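## Returning a countertop appliance after the 30-day window when the box has been discarded

**Posted by Ha-rang Moon**
September 5, 2024

I am seeking guidance on a return to Shahbazi, the housewares store in Trurerside. In February I purchased two items on one receipt: a Devia kettle and a Devia bread warmer. The total was $519, which included a service plan sold by Trultex. The kettle has given no trouble. The bread warmer stopped heating last month.

The store informed me that the return period has ended and that I should contact Trultex. Trultex informed me that a claim requires the original carton, which I no longer have. I have the receipt, the plan number and the card statement. I would appreciate knowing whether the carton requirement is enforceable, and whether a partial refund of the plan is possible if the claim is denied.

---

**Parviz Khosravi**

Please begin with the plan document itself and not with what was said over the telephone. Service plans commonly separate two matters: the conditions for coverage, and the instructions for shipping. A carton is very often mentioned only under shipping. If that is the case in your document, the company may ask you to pack the item safely, but the absence of the original box would not by itself void the coverage.

I would proceed as follows.

1. Write to Trultex by email or letter. State the plan number, the date of purchase and the fault in one or two sentences.
2. Ask the company to identify the section of the plan that requires the original carton.
3. Request a written decision, and keep a copy of everything sent.
4. If the claim is denied, ask for the cancellation terms. Many plans return the unused portion of the fee, sometimes less a service charge.

Send a copy to the store as well. The seller's name is on your receipt, and a store will occasionally step in when it sees that a complaint has been put in writing.

Two further points. Do not open the housing or attempt a repair, as this is a common ground for denial. And do not ship anything until you have a return number — items that arrive without one are easily misplaced.

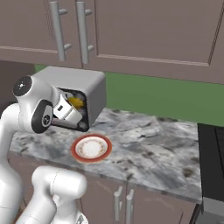
Ha-rang Moon wrote back that the plan runs to 6 pages and that the carton appears only on the last of them, under "Preparing your item for shipment." A letter has been sent to Trultex with a copy to the store, and the reply will be posted on this page when it is received.

---

**Member 100**

Just pay with a card next time and dispute it. Stores always give in. I never buy the plans.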